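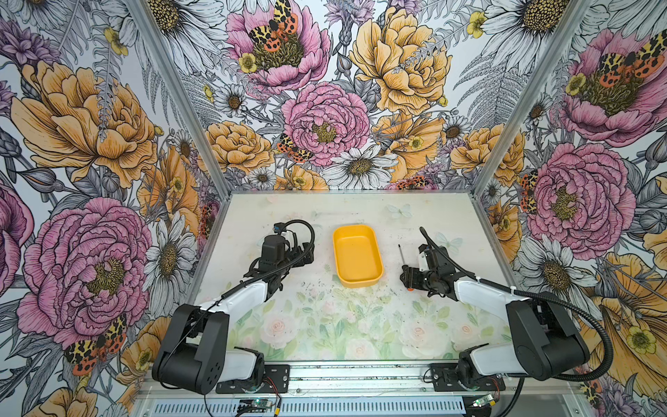

Seung-woo Shin says the nose is still too soft, and that I should stop chasing pop until the board holds a line on chop. He rode the second Batton for most of the morning and came in grinning anyway, so I'm taking the complaint seriously and the grin more seriously!

Thu 1 August. Batton layup, board 2.

Core is the lighter paulownia blank, same outline as board 1, with the tips thinned a little further back toward the inserts. I was nervous about that. On board 1 the flex all happened in one spot just outside the front foot (you could see it when you leaned on it over the sawhorses, a proper hinge) and now it runs out into the tip much more evenly. Very happy with this. The bend looks like a bend.

Glass is biax top and bottom, 300 gram, with an extra strip down the middle on the base side. The strip stops short of the tips. Next one I want to taper the ends of that strip with scissors before wet-out, because the square end telegraphs through the base and I can find it with my thumbnail.

Resin went on slower than I wanted. The shop was warm and by the time I had the rails done the first batch was already getting stringy in the cup. Mix smaller batches. I have written this before, probably in this same book.

Rocker: came out of the press flatter than the mold again, but by less than last time. I left it clamped overnight instead of pulling it after dinner and I think that's the whole difference. Need to do it the same way on board 3 before I believe it.

Rails. Okay, the rails are the fun part. I took the Lallel rail shape (the thin one with the hard lower edge) and ran it only between the feet, then let it go rounder toward the tips. On the water it bites when you load it and lets go when you want it to. Seung-woo says it feels like two boards and he means it as praise, I checked. Landings are softer too, though that could be the tips.

What he didn't like: riding fast upwind with a small kite, the front end chatters. He could feel it in his front ankle. Board 1 didn't do that, and board 1 was a plank. So somewhere between the two there's a tip thickness that stays quiet and still gives. My guess is we put back half of what I planed off and leave the glass alone. He'd rather have a carbon strip in the nose. I don't want carbon in there yet, it makes everything feel the same to me, but I'll build his version if mine chatters.

Fins: the set from the old Gusedside went on for today. Too deep for this outline. It tracks beautifully and then you try to slide it and it just says no. Swap to the shallow ones for the next session and don't change anything else.

Inserts all good, no spin, no weeping around the edges. Pad screws need thread goop, the rear left had backed out by lunch.

Still to do
Plane tips on blank 3, stop at the pencil line this time
Cut the center strip with tapered ends
Order more peel ply, down to the last scraps
Weigh board 2 with the pads off
Ask Seung-woo to ride 1 and 2 back to back on the shallow fins

Name for the wider version is still Shim on the drawing. I keep meaning to change it and I'm starting to like it.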